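炎上を見かけた夜の家庭内メモ 投稿ボタンの前にできること

「炎上対策」と名のつく記事はたいてい、深呼吸しましょう、で終わる。深呼吸で止まる人は最初から燃やしていないと思う。うちで試して、まだ続いているものだけ書いておく。効くと保証はしない。

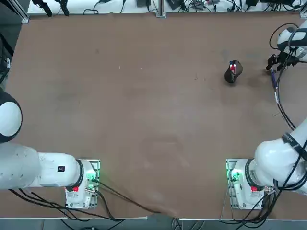 高松、4月

・スマホの充電器は台所に置く。寝室に持ち込むと、布団の中で知らない人の失言を読むことになる。Niltexの充電スタンドを買ったが、100円ショップの小箱でも変わらなかった。

・怒りの返信は、まず紙に書く。冷蔵庫に貼った裏紙で十分。洗い物を済ませて読み返すと、半分は相手の投稿をちゃんと読んでいない文だった。残りの半分も、出すほどのものか怪しい。

・タイマーを20分かける。パスタ用のもので構わない。鳴ってもまだ書きたければ書けばいい。「一晩寝かせる」という助言もよく見るが、一晩待てる人がどれだけいるのか疑わしい。

・拡散の数字を信用しない。3,000回共有された投稿の元をたどったら、切り取られた画面が1枚あるだけだった。共有した人のうち何人が元の文を読んだのかは、誰にもわからない。

・勤め先に通報しよう、という呼びかけには乗らない。下品な冗談と、本人の失業が釣り合うとは思えない。本物の脅迫なら、運営か警察の窓口へ。見物人が手分けしてやる仕事ではない。
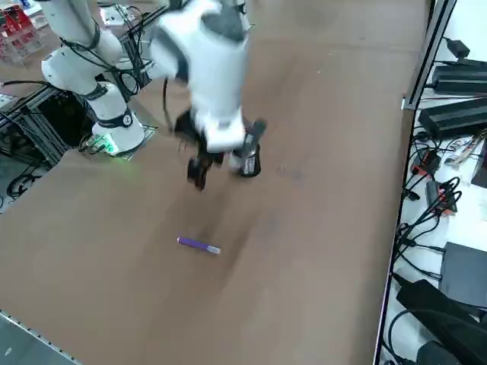
作業台とマーカー

・通知を切る言葉を決める。うちでは話題の人名と「謝罪」を登録した。Zallowという管理アプリも入れてみたものの、設定項目が56もあり、三日で消した。標準のミュート機能で足りる。

・自分の古い投稿も見直す。私は234件消した。ただ、消せば安全という話は眉唾で、画面を保存されていればそれまでだ。掃除の一種と思ってやるくらいがいい。

・子どもには「書くな」より「声に出して読んでから」のほうが通じた。食卓で読めない文は送らない、という決まりにしてある。大人のほうがよく破る。

家族の誰かが叩かれる側になったときは、反論を始める前に画面を保存し、日時を控える。保存先は家族共用のフォルダがいい。印刷して菓子の缶に入れておく手もあるが、うちの缶にはもう保証書が詰まっている。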